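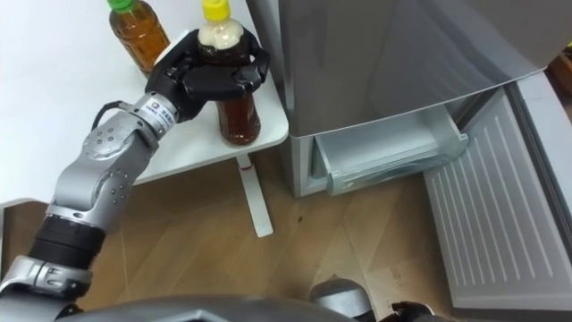
Robotic hand gripping a plastic bottle on a small white table.

FOR IMMEDIATE RELEASE

Kisow Historical Society Opens Catalog of the Fulier Studio Negatives

The Kisow Historical Society has released the complete catalog of the Fulier Studio Collection, a body of 2,941 glass plate negatives made by the Fulier portrait and view studio between the 1880s and the First World War. The catalog is open to researchers without charge in the Society's reading room and on its website.

The collection covers studio portraits, hotel and steamboat views, logging camps, and street work in the village of Kisow. Most plates are gelatin dry plates in 5 x 7 and 8 x 10 formats. A smaller group of wet collodion plates, made before the studio moved to its Wenel Street premises, is described in a separate series. Prints made from the negatives were sold singly, as stereo cards, and as mounted sets for summer visitors.

The plates came to the Society with 59 account books and order ledgers. The ledgers record the sitter or buyer, the plate number, the size and finish ordered, and the price paid. Where a ledger entry matches a number scratched into the emulsion, the catalog gives both and links the two records. Plates with no number have been placed in a general series, ordered by format and then by subject. 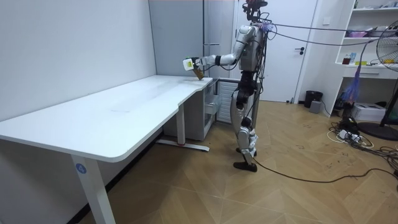 Dating follows the ledgers wherever they survive. For the years with no ledger, the catalogers relied on plate maker's labels, box markings, and the known dates of buildings and vessels. Dates arrived at in this way are given in square brackets with a short note on the evidence used.

"The order books are the reason this catalog can be used for research," said Jabari Mfaume, curator of photographs. "A portrait negative with no name has limited value to a family historian. The same negative with an order number, a surname, and a delivery address can be checked against the census and the village directory."

The work also corrected several long-standing attributions. A set of winter views published in a local guidebook and credited there to the Fulier studio has been reassigned to its former assistant, who traded under the name Kinoshita. Three points support the change: the views are missing from the Fulier ledgers, the plates carry a different numbering hand, and an invoice in the last account book records the purchase of the negatives from Kinoshita. They remain in the collection under their own series title.

Nearly 300 plates show flaking emulsion, cracked glass, or both. These have been rehoused in four-flap enclosures and stored horizontally. They are not available for handling, and the catalog marks each one with the code R. Reference scans may be requested in place of the originals.
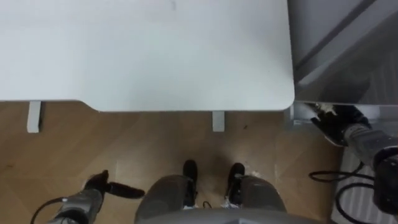
Access and Reproduction

The reading room is open by appointment, from 10 a.m. to 4 p.m. Requests should quote the series letter and plate number as they appear in the catalog. Readers may consult up to ten plates per visit, viewed on a light table under staff supervision. The ledgers are available on microfilm.

Scans for private study are supplied at 100 percent of plate size. Larger files for publication are subject to the Society's standard fee schedule. The negatives themselves are out of copyright, and the requested credit line is "Fulier Studio Collection, Kisow Historical Society."

Corrections and Identifications

The catalog will be revised every February. "We expect the village street views to change the most," said Wycliffe Bakilana, who compiled the subject index. "Storefront signs were repainted often, and some of our bracketed dates could move by two or three years."

Proposed identifications should be submitted in writing with the plate number and a copy of the supporting source. Family photographs with a studio stamp on the mount are accepted as evidence. Accepted changes are entered with the contributor's name and the source cited.

Media Contact

Jabari Mfaume, Curator of Photographs
Kisow Historical Society, Wenel Street, Kisow

###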